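第四章 厨房台面的整理

本章学习目标

学完本章以后，读者应该能够：
说出台面上的物品可以按照什么标准来分类；
为一个普通家庭的厨房画出简单的台面分区图；
在一次整理以前，先做好“看”和“记”这两个步骤。

4.1 为什么从台面开始

在前面的三章里，我们学习了衣柜、书架和门厅的整理。这些地方有一个共同的特点：物品放进去以后，一般会停留比较长的时间。厨房的台面是不同的。一件东西早上放在这里，中午可能已经换了位置，晚上又有新的东西来到它的旁边。所以，很多学习者觉得台面是家里最难整理的一个平面。

台面难整理，首先和它的高度有关系。它正好在人的手边，进门的人很自然地把手里的东西放在上面。其次，台面同时有几种用途：切菜、倒水、放买回来的食品，有的家庭还在那里吃早饭、写信、接电话。用途多了，物品的种类也就多了。瓶盖、喷雾罐、砧板和杯子并不属于同一类，可是它们常常在同一块石面上见面。

在本书中，我们把台面上的物品分成“常住物品”和“路过物品”。常住物品是每天都要用，而且应该留在台面上的东西，例如纸巾卷、刀架、咖啡机。路过物品是因为某一件事情来到台面，事情做完以后应该离开的东西，例如用过的杯子、一个瓶盖、一袋刚打开的食品。这个区分听起来很容易，做起来却需要练习。同一件物品在一个家庭里是常住的，在另一个家庭里可能是路过的。砧板就是一个很好的例子：有的人把它立在墙边，有的人用完就收进柜子，也有的人让它一直平放在台面上。

4.2 先看，后动手

初学者常见的错误是马上动手。他们把所有东西推到一边，擦干净石面，再把东西一件一件放回去，结果和原来差不多。我们建议先站在台面前面，两只手什么也不拿，用 2 分钟的时间只看。看的时候请注意：哪些东西是立着的，哪些是倒着的；哪些靠近边缘，哪些在中间；哪些东西放在一起是有道理的，哪些只是碰巧在一起。

最好从不止一个位置看。站在水池旁边看到的台面，和站在椅子旁边看到的台面，给人的印象很不一样。高的东西会挡住矮的东西，比如一卷纸巾的后面，完全可能藏着一个小瓶子。

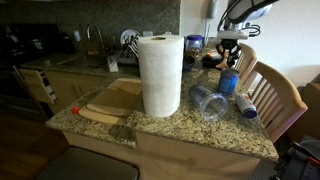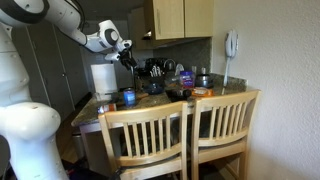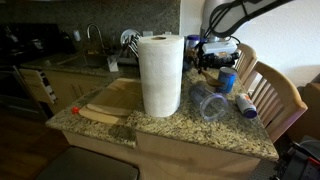 图 4-1 至图 4-3　花岗岩台面，纸巾卷立在台面上，旁边有砧板和其他日常用品。

Najwa Sayegh 对这种做法有不同的意见：只看不动，对性子急的人来说太难了，不如一边看一边把倒下的东西扶起来，这样心里比较舒服，也不会影响后面的分类。她还认为，纸巾卷不一定要算作常住物品，挂在柜门里面同样方便，台面却可以空出一块。

这个意见值得考虑。编者的回答是，扶起一个杯子当然没有害处，但是请先把它原来的位置记在纸上。倒着的杯子告诉我们，它所在的地方可能太挤，或者离手经过的路线太近。如果没有记录，这个信息就丢失了。至于纸巾卷，请读者在自己的厨房里把两种办法各试几天，然后再决定。

4.3 记录表的写法

记录不需要很漂亮。拿一张纸，画出台面的大概形状，标出水池的方向和坐人的一边。然后把台面分成 4 个区：左前、左后、右前、右后。每看到一件物品，就在相应的区里写下它的名字，后面加一个字，“住”或者“路”。如果不能决定，就写“问”，意思是要问一问家里的其他人。

下面是一位学习者 Zaid Zoubi 在 Marar 培训班上交的记录，文字没有修改：

左前：木砧板（问），瓶盖（路）
左后：纸巾（住），小瓶子（问）
右前：杯子（路），喷雾罐（路）
右后：带盖的罐子（住），木勺（住）

这份记录的优点是简短清楚。它的缺点是“小瓶子”写得太笼统，过了一个星期，他自己也想不起来那是酱油还是香草精。写名字的时候，请尽量写出里面装的是什么；如果看不出来，就打开盖子确认一下。

4.4 关于砧板的一点补充

砧板在本章里会多次出现，因为它占的面积大，又经常和别的砧板叠在一起。叠放的砧板如果没有对齐，上面一块的角会伸出来，占掉旁边的位置。请检查两块砧板是否真的都在使用。若只用其中一块，另一块可以竖着放进柜子。刚洗过的砧板先立起来晾干，再叠放。

课前准备

请在星期二的晚饭以后，完成以下任务，并把结果带到课堂上。

一、按照 4.2 节的方法观察自己家的台面，至少换 3 个位置。
二、按照 4.3 节的格式写一份记录表。观察和记录一共不要超过 60 分钟。
三、在记录表的背面，写出一件你认为最难分类的物品，用一两句话说明困难在哪里。

本章生词和术语

台面：厨房柜子或岛台上面的平面，用来准备食物和临时放东西。
岛台：不靠墙或者只有一边靠墙的厨房台子，常常配有椅子。
常住物品、路过物品：见 4.1 节。
分区：把一个平面按照用途或位置分成几个部分。在 4.5 节里，我们将按照用途重新画一次分区图，请保留本节的记录表，不要丢掉。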